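The Pause

By the time Leonie got the lid off the second tower, she had already changed her mind about the whole thesis, and she was so happy about it that she forgot to eat.

The old idea had been speed. Everyone at Hiltbridge wanted speed. You showed the arm how to pull a drive out of a dead computer, you showed it again, and again, 249 times in all, and then you let it try on its own and you held a stopwatch. She had the plots. They were fine plots. They went down and to the right the way plots should.

But last night, going through the logs with her feet on the radiator, she had found the pauses.

They were her own pauses, that was the wonderful part! When she guided the gripper by hand toward a bay, there was always a little stop before the fingers went in. Half a second, sometimes more. Her cleaning script had been cutting those stops out since January, because a stop is a stretch of data where nothing moves, and everyone knows you throw that away. So she put them back. She trained the thing overnight with every dawdle left in, named the new model Gesel after her grandmother's goat (a slow, careful animal that never once fell off the shed roof), and came in at six to run it.
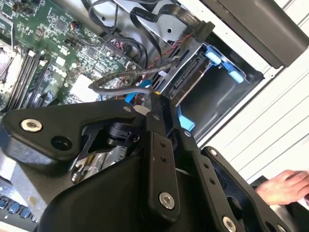

"You're letting it hesitate," Benedikt Schnyder said from the doorway. He still had his bike helmet on.

"I'm letting it look," said Leonie. "Come here, come here. I've done 15 tries with the old model and 15 with Gesel. Same towers, same starting spots, I drew them out of a mug so I couldn't cheat. Guess how many times the old one snagged a cable."

"Four."

"Three. All right, that's close. Guess Gesel."

He took the helmet off and held it against his stomach. He was a man who hated guessing low. "Two?"

"None!"

She wanted him to shout. He pulled up the stool instead and asked for the raw logs, and she loved him a little for that, too. They went through them try by try. You could see it in the wrist camera: the arm came down toward the bay, slowed, stopped, and then in that tiny stop the fingers shifted a hair to one side before going on. The old model made its corrections while it was already moving, and sometimes it was too late by then.

"It could be luck," he said. "Three against nothing isn't much."

"I know it isn't much. I want to run it until the bearings squeak."

"And it could be that it's just slower. Slow is gentle. You'd have to slow the old one down to match and see if it still snags."

Leonie opened her mouth and shut it again. She hadn't thought of that. It was such a good test, and so simple, and she could have it running before lunch. She was already pulling her chair back to the keyboard, typing a new folder name with one hand and feeling for her cold coffee with the other.

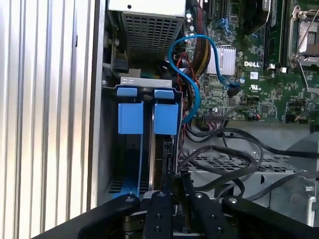
Adeyemi wanted to know, over the speaker from the Dritesari office, whether a stop placed at random would do the job as well as a stop in the right spot, and if so, what exactly was the model supposed to have learned from her?

"Oh, that's mean," Leonie said. "That's really good. Say it again so I can write it down."

So now there were four arms to the study where there had been two: the old way, the old way slowed down, Gesel, and a fourth with pauses sprinkled in by dice. Benedikt drew the table on the back of a delivery slip. He left the boxes big, because her handwriting was terrible when she was excited.

"If the dice one wins," he said, "you'll have to rename the goat."

"If the dice one wins I'll be thrilled. Can you imagine? Nobody would believe it. I'd have to run it all over again."

She pressed the key. The arm lifted, swung back to its first mark, and began to come down.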